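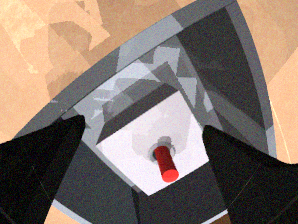 ## Unit 2: Receiving and Put-Away

**Reading before class:** the receiving chapter in the course packet, and the Bumport case sheet.

Receiving is the point at which goods become the responsibility of the warehouse. Until the delivery note is signed, a shortage or a damaged carton is a matter between the supplier and the carrier. After signature, the burden of proof moves to the receiver. Students should keep this change of responsibility in mind throughout the unit.

### 2.1 The order of work

A delivery is checked in two passes. The first pass takes place at the dock and concerns only the outside of the load: number of pallets, condition of the wrap, and agreement with the delivery note. Any exception is written on the note while the driver is still present. The second pass takes place in the staging area, where cartons are opened and the contents are compared with the purchase order.

The two passes answer different questions and should be recorded separately. A load may arrive with every pallet accounted for and still contain the wrong item.

### 2.2 Full count and sample count

A full count is required for high-value goods, for new suppliers, and for any delivery with an exception noted at the dock. In other cases a sample count may be used. The receiver opens a set number of cartons and accepts the remainder if the sample agrees with the packing list.

Consider a delivery of 200 cartons from Droltel, an established supplier. The site rule calls for a sample of 2 cartons per pallet. If one carton in the sample is short, the sample is abandoned and the whole delivery is counted. Enlarging the sample until the result looks acceptable is not permitted under this rule, and answers that propose it will not receive credit.

### 2.3 Fixed and open locations

Under a fixed system, each item has one assigned place. Staff learn the layout quickly, but space stands idle whenever stock of that item is low. Under an open system, goods go to any suitable free location and the record shows where they are. Space is used more fully – at the cost of complete dependence on the record.

Many sites combine the two. At Bumport, fast-moving items are held in fixed locations near the packing benches, with reserve stock held in open locations on the upper levels. The case sheet lists nearly 100 fixed locations. Note how replenishment from reserve is triggered, as this returns in Unit 4.

### 2.4 Common errors

- Signing the delivery note before the pallets have been checked.
- Recording the quantity ordered in place of the quantity received.
- Moving goods to a location before the receipt has been entered.
- Leaving returned goods in the staging area with new stock.

The second error is the most difficult to detect later. The records agree with one another, and only a physical count will show the difference.

### Assignment

Using the Bilgin delivery file, prepare a receiving report of no more than two pages. State which deliveries require a full count and cite the rule that applies to each. Reports are due on Wednesday at the start of class.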